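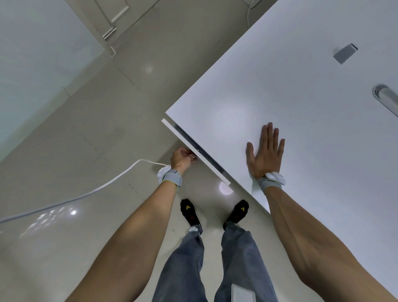
Capter le geste au poignet : le kit Fenier à l'essai

Stellport commercialise depuis octobre le kit Fenier, un ensemble de capture de mouvement destiné aux équipes qui constituent des démonstrations humaines pour l'apprentissage de robots manipulateurs. Le principe est connu : un opérateur exécute une tâche domestique ou industrielle, ses poignets sont instrumentés, une caméra de tête enregistre la zone de travail, et l'ensemble est restitué sous forme de trajectoires synchronisées à la vidéo. Nous avons suivi l'utilisation du kit chez Lodhi, un prestataire de collecte installé à Brenduvgate, sur une série de tâches choisies pour leur difficulté : portes, abattants, panneaux à charnière, tiroirs à fond lourd.

Un geste à deux mains

La manipulation d'un grand panneau blanc résume assez bien ce que le fabricant cherche à mesurer. La main gauche s'accroche au bord, doigts repliés dessous, près d'une petite pièce métallique. La main droite est posée à plat sur la face, doigts écartés. Les deux poignets portent un module blanc arrondi, maintenu par une sangle grise à liseré jaune-vert, et un câble blanc part du côté gauche pour courir sur le carrelage.

Pour un système d'apprentissage, ce type de prise pose deux problèmes. Le premier est l'occultation : les doigts passés sous un bord échappent à la caméra de tête, et l'estimation de pose par l'image seule devient instable. Le second est la répartition de l'effort. Une main qui s'appuie sur une surface et une main qui la retient peuvent produire des trajectoires presque identiques à celles d'un simple effleurement. La centrale inertielle du poignet ne mesure pas la force. Elle fournit en revanche une orientation continue, que l'image ne donne plus dès que la main sort du champ ou passe derrière un obstacle.

« Sur une prise cachée, on ne demande pas au module de deviner les doigts, précise Adeel Usmani, responsable technique chez Lodhi. On lui demande de garder le poignet à sa place pendant que la vision est aveugle. »

Contenu et mise en service

La configuration essayée comprend 2 modules de poignet, les sangles, un boîtier d'acquisition, les câbles et une licence du logiciel d'enregistrement. La caméra de tête est vendue à part. Stellport accepte les modèles tiers, à condition qu'ils disposent d'une entrée de déclenchement externe.

L'installation demande 13 minutes à un opérateur formé, étalonnage compris. Celui-ci se fait en trois poses : bras le long du corps, bras tendus à l'horizontale, paumes jointes. Le logiciel refuse de démarrer une session si l'écart entre les deux dernières poses dépasse le seuil réglé par l'administrateur. Ce refus est parfois agaçant, mais il évite de découvrir en fin de journée un lot entier décalé.

Les sangles se ferment par un auto-agrippant large. Zubaida Jadoon, opératrice, les trouve confortables sur une demi-journée et recommande de repérer la position du module par rapport à l'os du poignet avant la première prise. Un glissement, même faible, introduit un biais d'orientation que le logiciel ne détecte pas pendant l'enregistrement. Il apparaît seulement au contrôle de clôture, quand l'opérateur reprend les poses initiales.

Le filaire, choix discutable et défendu

La liaison entre modules et boîtier est filaire. Stellport invoque la stabilité de l'horodatage et l'absence de batterie au poignet. Mohsin Warraich, chef de produit, reconnaît que la question revient à chaque démonstration commerciale. Une version radio est à l'étude, sans calendrier annoncé.

À l'usage, le câble impose une discipline. Il doit être assez long pour ne pas retenir le bras en fin de course et passer à l'écart des pieds et des charnières. Sur les tâches au sol ou devant un meuble bas, l'opérateur pivote souvent, et la boucle finit par se resserrer. Lodhi a ajouté à sa procédure un contrôle du passage de câble entre deux répétitions. Le guide fourni par Stellport n'en parle pas, et c'est regrettable.

Résultats sur la série « ouvrants »

L'essai a porté sur 104 séquences. Parmi elles, 6 ont été rejetées au contrôle : quatre pour glissement de sangle, deux pour perte de synchronisation avec la caméra. Dans ces deux derniers cas, le connecteur de déclenchement était mal verrouillé. Le boîtier signale ce défaut par un voyant situé sur sa face arrière, donc invisible en situation normale.

Sur les séquences conservées, la continuité d'orientation est bonne, y compris lorsque les deux mains travaillent à des hauteurs différentes. La position absolue est moins convaincante. Elle dérive dès que la main reste longtemps hors champ et se recale brutalement au retour dans l'image. Le logiciel propose un lissage a posteriori, désactivé par défaut. Il vaut mieux conserver ce réglage et traiter les sauts en aval : le filtre arrondit aussi les contacts francs, qui sont précisément les instants recherchés dans une séquence de préhension.

L'export se fait dans un format ouvert documenté, avec un fichier d'étalonnage par session. Les annotations de contact restent manuelles. Sobia Mughal, chargée du contrôle des données chez Lodhi, y consacre encore la plus grande part de son temps et attend du fabricant un outil de présélection des instants d'arrêt du poignet, que le signal inertiel permettrait selon elle d'isoler sans difficulté.

Offre et service

Le kit est proposé à l'achat ou en location mensuelle. La location inclut le remplacement des sangles et un étalonnage en atelier, à réserver auprès de Stellport. Pour les équipes sans opérateurs, Lodhi vend également la collecte comme prestation, avec remise des données brutes et des fichiers de contrôle. Danish Butt, qui dirige l'activité, accepte les tâches sur cahier des charges et demande un essai préalable sur le mobilier réel du client lorsque la cinématique sort de l'ordinaire.

Points relevés

Pour : étalonnage rapide et contraignant, orientation stable sous occultation, format d'export lisible.
Contre : câble à surveiller, voyant de synchronisation mal placé, dérive de position hors champ, aucune aide à l'annotation des contacts.

Configuration essayée : deux modules de poignet, caméra de tête tierce, logiciel en réglages d'usine hormis le seuil d'étalonnage, abaissé par Lodhi.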